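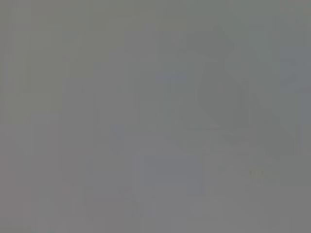
Photo: Jayanthi Varghese / Setlow

Gray, January

The Setlow storeroom move took up most of January. The shelving, the packing table and all the small stock had to go from the old room on the ground floor to the new one upstairs. The picture at the top of this page is a plain one: soft gray all over, with a darker gray shape on the right and a small patch of cooler, bluish gray near the top.

I have it printed small, next to my desk. The gray is a little warmer on the left and cooler toward the upper right. On screen you may need to turn the brightness up before the faint vertical bands at the left side show.

About the move

The old room was used for packing household goods – jars, cloths, hooks, brushes and the Fetby storage boxes. Everything was sorted by size first and then by how often it was ordered. The slow items went up to the top shelves, and the Poojary jars went on the lowest ones, where they are easier to lift.

We packed in the mornings and carried in the afternoons. The elevator was out on Tuesday, so that day we stayed downstairs and made labels. Jar lids were packed apart from the jars, with the shelf number written on both cartons.

The new room has better light and a longer table. It also has a door that opens the wrong way for a cart, and we are still working on that.

Prints

The gray picture is available on Zekholm matte paper in two sizes. The small print is an edition of 200. The large one is made to order and takes longer, so please write before you pay for it. Matte is the only finish I offer – gloss made the bands on the left too hard to see.

Prints are sent flat between boards. Frames are not included.

Print requests go to the Setlow front desk, marked for Jayanthi.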